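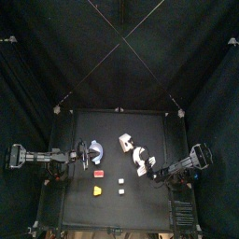

Black tabletop with grey corner brackets, two robot arms and six small objects

Pidudmont Community Help > Courts, Police and Victims > Going to court

Can I read my victim impact statement from another room, and can I change it after I've handed it in?

Asked April 13, 2024
2,904 views

Hello everyone, I hope this is the right section. I've been reading the older threads for a couple of nights and couldn't quite find my situation, so I'm sorry if it has been covered and I missed it.

My brother was badly hurt in an assault outside a pub last winter. He's alive, thank goodness, and he's doing much better than any of us dared hope, but he has trouble with his memory and his speech now and he lives with me and my husband. The man who did it has pleaded guilty and the sentencing is set down for June. I was asked if the family would like to put in a victim impact statement and I said yes straight away, and then sat at the kitchen table for a fortnight not able to write a word of it!

In the end I did get something down, and I sent it off to the prosecutor's office. Now I have two worries.

The first is the reading of it. I'd always pictured myself standing up and saying it to his face, but the closer it gets the less sure I am that I can be in the same room as him. Am I allowed to read it by video, or from behind a screen, or does somebody else have to do it for me? And if I start and then fall apart halfway, does the rest of it still count?

The second is that I've left things out. When I wrote it my brother was still in rehab and I didn't know he wouldn't be able to go back to his trade. I also didn't put in anything about money, which felt grubby at the time, but I've dropped to part-time hours to look after him and it's really starting to bite. Is it too late to change it?

I did ring the courthouse at Bustamante but the line was busy and then it was lunch, and then I lost my nerve a bit. Thank you in advance to anyone who has been through this, and I'm so sorry if you have.

3 answers

Answer 1 (marked as most helpful, 1,106 people found this useful)

I'm so sorry about your brother, and I'm glad he has you. I went through this after my son was killed, so my experience is from a different sort of case, and the rules do vary from one state to the next, but I can tell you how it went for us and who to ask.

On the reading, you have more choice than you might think. In our court I could read it myself, have a relative or the prosecutor read it out, or simply hand it up for the judge to read quietly. There was also a remote room, in another part of the building, with a camera and a screen. I asked for that one. It has to be arranged ahead of time, so please don't leave it until the morning of the hearing, because the room may be booked for another matter. The person to ring is the witness assistance officer at the prosecutor's office, who will generally be a lot easier to get hold of than the court counter. Have the case number handy if you've got it, and if you haven't, his surname and the hearing date should be enough.

As for falling apart, I did. I got as far as the bit about his dog and I couldn't go on, and the judge was very kind and said to take whatever time I needed. I had a glass of water and my sister finished the page for me. The judge already had the whole thing in writing, so nothing was lost. You might like to ask whether a support person can sit beside you, and print yours in nice big type with plenty of space between the lines. My hands were shaking so much that I couldn't have followed small print.

On changing it, I sent in a second version and it was no trouble at all, though mine was well before the hearing. Ring and tell them you'd like to add to it, and ask what the cut-off is. The defence gets a copy beforehand, so they do need a bit of notice. If there's a new report from your brother's doctor or speech therapist, ask if that can be attached.

And please do put the money in. It isn't grubby in the least. Loss of income is part of the harm, and so is the driving to appointments and the nights you don't sleep. What they'll ask you to keep out is anything about what sentence he should get, or other things you believe he's done. I had two paragraphs crossed out of mine for that, and I was cross for days, but I can see why now.

One more thing, and then I'll stop! Before the hearing, ask whether there will be media there, and whether your statement could be quoted. Ours was in the paper the next day. I didn't mind most of it, but there was a line about my husband's health that I wouldn't have said out loud if I'd thought of a reporter sitting behind me. You can ask the officer about leaving something like that for the written copy, or whether the court can restrict it.

Thinking of you and your family.

Answer 2

just get someone else to read it, thats what we did. my cousin did ours and she was fine. also parking near the Bustamante court is shocking so go early or get the bus

Answer 3

Good advice in the first answer. I'd add that your brother may be able to make a statement of his own, even with his speech the way it is. My dad had a stroke some years before he was robbed, and he was helped to put his together over 6 short visits, with a support worker writing down what he wanted to say and reading it back to him. It was a lovely plain little statement and very much in his own words. You could put one in as well, as a family member, if your state allows it. Ours did, but do check, as I have a feeling they're not all the same on that.

The other thing is compensation, which is separate from the sentencing. Most places have a victims' assistance scheme that can help with counselling and sometimes lost wages, and there are time limits, so I'd be asking about it now. A community legal centre will usually go over the forms with you for free. Bring your payslips from before and after you cut your hours.

Comments on this answer

Thank you both so much, I had a little cry reading these. I got through to the witness assistance lady and she is booking the remote room, and I have a bit over a fortnight to send in the new version. I hadn't even thought of my brother doing his own. I asked him over tea and he said yes before I'd finished the question.

That's wonderful. Tell him to have a rest between goes, it's tiring work. Dad used to have a biscuit.

Related questions
Does the offender get to see my address on the statement?
Can I bring a baby into the public gallery?
How do I find out if an appeal has been lodged?
Who do I ask for a copy of the judge's sentencing remarks?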